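Opinion > Around the House > Kitchen Table

In Defense of the White Table (Mostly)

By Tahsin Kodikara

108 shares | 11 comments

My brother-in-law thinks white tables are a form of self-punishment. He said so in January, while holding a mug of coffee over mine without a coaster, and I've been arguing with him in my head ever since, usually while wiping. So I'm going to have the argument in public, where he can't interrupt.

I bought the table three years ago from Benow, the secondhand office furniture place, for $151 including the legs. Before that we had a dark brown one that came with the apartment, and I loved that table because it never asked anything of me. You could eat toast over it for a week! Then one morning I put my bare forearm down to read something and it came up looking like breaded chicken. The dirt had been there all along, we'd just picked a color that kept it quiet.

That's my whole case, really. A white table tells on you. It tells on the toast, it tells on the kid's eraser, and it tells on whoever fixed a bike chain in the kitchen and said they'd put newspaper down (they had not put newspaper down). I'd like to know these things. I eat there. I roll out dough there maybe twice a month, right on the surface, and I'd much prefer to see what's going into it.

Now, the people who hate white tables will say that it never looks clean, and okay, fine, they have a point. It takes a little getting used to. The first few months I was a maniac about it. I had a spray bottle on the windowsill and I'd be up at 10 p.m. doing long strokes with a paper towel and then crouching down to look along the top from the side, which I don't recommend to anybody who wants to go to bed. From standing height it's spotless. From down low there's always something, a hazy patch in the middle or a bit of grit that you swear you already got. I once wiped the same spot for the length of a whole radio segment about eels.

I blame the sprays for a good part of it. I've tried Florkel, the one in the green bottle, and it smells wonderful, like a lemon that went to college, but it dries cloudy if you use too much and I always use too much. Bokeck does better if you follow it with a dry cloth. My neighbor Oluf Hjaltested uses warm water with a drop of dish soap and then goes over it again with plain water, and I hate to say it but his counters look better than mine and he spends nothing. The second pass is the part I used to skip. I was basically polishing soap into the thing and then getting mad at the table. 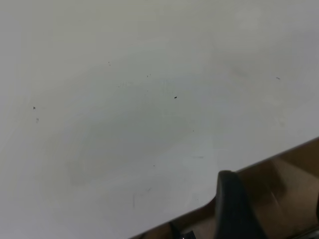 And crumbs need to come off dry, before any liquid shows up. I feel strongly about this. If you spray first you've made paste, and you'll be pushing little specks from one side to the other until you give up and use your fingernail. A dry brush is good, the edge of an index card is better. I keep a stack of old ones in the drawer with the takeout menus from El Idrissi.

Scuffs I've made my peace with. Some come off with a damp sponge and a bit of baking soda, some don't, and if you go at them too hard you get a dull spot that's uglier than the scuff was. Leave it. It's a table, people drag plates on it.

What I won't do is go back to brown. My brother-in-law has a gorgeous dark one, looks great in the evening, and I have never once put my elbows on it without checking my sleeves afterward. He's invited to comment below. He still owes me a coaster.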